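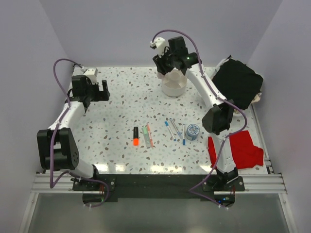 Photo: Siamak Ghaffari / Bistamov

Section 4: Setting up your graduate program application account

Follow the steps in this section to create an account on the Bistamov Careers portal and submit an application for the graduate manager program. You can save your work and come back to it at any point before step 9.

Before you start

Have these ready:
- your college transcript, final or in progress
- the names and work emails of two referees
- a resume in PDF format, no larger than 10 MB

Creating the account

1. Go to the portal and select New Applicant. Do not use the Staff Sign-in button, even if you have had a summer job with us.

2. Enter your legal name as it appears on your transcript. Letters such as ş, ğ and ė are accepted. Your preferred name goes in the second box and is the one interviewers will see.

3. Enter a personal email address. School addresses often close after graduation, and offers are sent by email only.

4. Open the confirmation message and select the link. If nothing has arrived, check your spam folder, then select Resend.

Note: The portal signs you out when the page has been idle. Save before you take a break.

Completing the application

5. On the Programs page, type 2704 in the reference box. This brings up the graduate manager program. Reference 755 is the Munthorpe apprenticeship and has a separate form.

6. Choose a first and second location. Leave the second box blank if you are only willing to work in one place.

7. Fill in your work history, starting with the most recent job. Part-time, seasonal and unpaid work all count. For gaps, enter the months and choose a reason from the list, or choose Prefer not to say.

8. Answer the two written questions. Each answer has a limit of 1000 characters, including spaces. Text pasted from a word processor may lose its line breaks - check it in Preview.

9. Select Submit.

Caution: You cannot edit your answers or swap your resume after you submit. Withdrawing and starting again is possible, but only while the program is still open. Applications close at noon on the last day of November.

After you submit

10. Write down the application number on the confirmation page. You will need it to book the online assessment.

11. Tell your referees to expect a message from the recruitment team. It will come from Hacer Duman or Kęstutis Hunt.

If you need extra time or another adjustment for the assessment, complete the form under My Account > Support before you book. Booking is covered in Section 5.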